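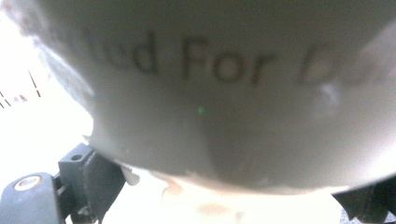

Minutes, Fit-out and Furnishings Meeting, Gultus shared workroom

Held Apr 29, 2026. Quorum present. Minutes of the previous meeting taken as read.

1. Matters arising
The Mägi shelving has been re-levelled against the rear wall. Item closed.

2. Printed wares
2.1 Pale items with printed lettering were discussed. Chipping at the lower edge is to be recorded as wear, with the location noted on the stock sheet.
2.2 Lettering that cannot be read in full is to be entered as a partial reading, without guessing the missing letters.
2.3 Worn items stay in use until the September stocktake. Replacement quote from Floniteo held over.

3. Tabletops
3.1 The light wood tops are to be kept as they are. A proposal to paint them was put and lost, 2 votes to 7.
3.2 Glare was raised again. The grain is hard to read where strong light falls on the surface. Matte blinds from Balum were preferred over a change of lamps. Spending limit set at $700, fitting included.
3.3 Cleaning: damp microfibre cloth, wiped along the grain, then a dry cloth. No solvent sprays. Coasters under all cups, including at morning tea.
3.4 Felt pads are to be fitted under any item with a rough base before it is set down on a top. Stock on hand is 11 packets, colour grey.
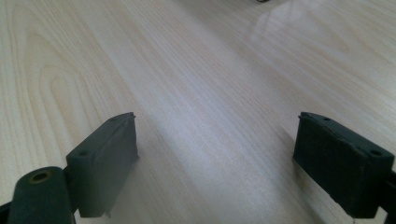

Can the tops be re-oiled between now and September?
Re-oiling is deferred until the existing finish has been identified; a test patch on the underside is to be done first.

4. Storage
Labels on the lower shelves are to face outward. The cupboard nearest the door is reserved for cloths, pads and spare coasters. Cartons are not to be stored on tabletops overnight.

5. Actions
Obtain written quote for blinds, Balum.
Fit felt pads and update the stock sheet.
Carry out the test patch and report the result in writing.
Circulate the cleaning instruction to all users of the workroom.

6. Other business
A request for a second rubbish bin was approved. Position to be left of the sink, clear of the walkway.

Meeting closed. Next meeting to be notified by email.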